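Plier le linge, ou presque

Depuis juillet, je me suis mis en tête d'apprendre à plier correctement, et je dois dire que j'y prends goût (moi qui fourrais tout en boule au fond du placard !).
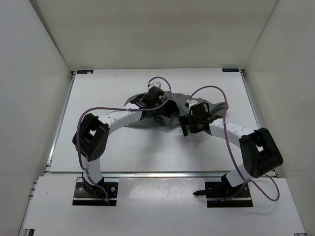
Le plus dur, je trouve, c'est le début. Il faut une surface bien plate et bien dégagée, poser le tissu dessus, puis le lisser du centre vers les bords avant de songer au moindre pli. J'ai longtemps fait ça sur le lit et c'était une mauvaise idée - le matelas s'enfonce, les coins filent, on recommence. Maintenant j'ai ma planche Fultell, payée 165 euros à la boutique de Wetedham, et je ne regrette pas un centime.

Pour les torchons, je plie en deux dans la longueur, puis encore en deux, et je marque le pli du plat de la main. Pour les draps-housses, je cherche encore ! J'ai essayé la méthode des coins emboîtés, deux soirs de suite, et j'ai fini avec une sorte de gros chausson aux pommes. Si vous avez une astuce, les commentaires sont ouverts - je m'attaque aux nappes la prochaine fois.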